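Flirow: your questions answered

We get a good many letters and emails about how the paper is put together, how to send us things and why the crossword moved to page 14, so we have gathered the ones that come up most often. If yours is missing, do write in. A real person on the readers' desk opens everything, usually with a cup of tea to hand.

What is Flirow, exactly?

Flirow is a local newspaper for Zovdale and the villages along the valley. We began as a single folded sheet given out at the Pitness market, and we are now a 40-page weekly with a website that is updated through the day. We are still independent and we still print in the valley, which we're rather proud of!

Where can I buy a copy?

Most newsagents and corner shops in Zovdale stock us, and so do the two petrol stations on the Pitness road. In all there are 205 places that sell the paper. If your nearest shop has run out by mid-morning (it does happen, particularly in the week of the school results), ask them to raise their order. They can do that with one phone call and it costs them nothing.

Can I have it delivered?

Yes, if you live in Zovdale, Pitness or the lower end of Dabbas. Our delivery rounds reach 63 streets at present and we add a few more each spring. Further out we can post it to you, though it will generally arrive a day late and now and then a little crumpled, for which we are sorry.

How do I send in a letter for publication?

Email is easiest, but handwritten letters are very welcome and some of our best ones still come that way. Please keep it under 700 words, and shorter if you can bear to. We need your full name and address, even if you would like them left out of print, and we may trim for length. We won't change your meaning, and if a cut looks at all tricky we'll ring you first.

Do you print everything you receive?

I'm afraid we can't. We try to give both sides of an argument a fair showing, and during the Dabbas bypass row that meant two full pages a week and a good many still left over. Letters we couldn't fit often go on the website instead.
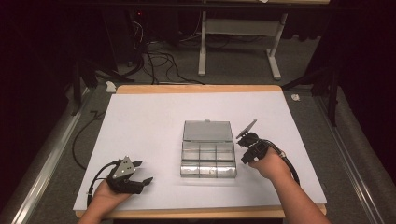

You've made a mistake. Who do I tell?

Please tell us straight away, and don't worry about seeming fussy. Write to the readers' desk with the headline and the page number, or the web address if you saw it online. Corrections go on page two, in the same spot every week, and the online story is put right with a note at the foot saying what was changed.

How do I place a family notice?

Births, weddings and thank-you notices can be sent in by email or handed over the counter at our Zovdale office. Death notices are taken by telephone as well, until four in the afternoon on the day before we print, and we'll read the wording back to you as many times as you like.

Are old issues kept anywhere?

We hold bound copies going back to the very first sheet, apart from one April that was lost to a burst pipe. You are welcome to come and look through them, but do ring ahead so that we can clear you a table.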